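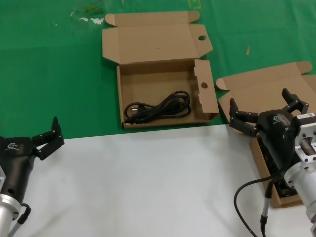

A shallow mailing box, lid folded right back.

Saving boxes: which tips are worth the bother

Every April somebody tells me to keep all my cardboard because it "always comes in handy". I kept the lot for a year and used nine boxes. The rest went soft in the shed and gave the woodlice somewhere to live.

So, a few of the usual claims.

"Flat boxes make good drawer dividers." Fair enough, if the drawer is deep enough. Measure first. Mine are 7 cm inside and most postal boxes stick up past that once you've trimmed them badly.

"Line them with scented paper and moths stay away." I don't believe it. Gromer sell a lavender liner that smells strong for a fortnight and then of paper. My jumpers in the Beltstead house got eaten with it and without it.
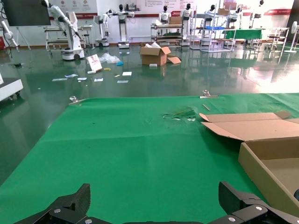
"Cardboard under the paint tin saves the table." It does, for drips. A knocked tin goes straight through, so put an old tray under as well. And skip the trick of hardening the card with watered-down glue. I gave it two coats, left it overnight and it curled like stale toast.

"Tape peels off cleanly with a hairdryer." Sometimes. Brown paper tape doesn't care how hot you get it. The plastic sort comes up if you go slowly, but I timed one box at 11 minutes, and the recycling at Loncombe takes them with the tape on anyway.

Storing them: fold flat, stand on edge, indoors. Keep as many as fit behind one door and put the rest out for collection.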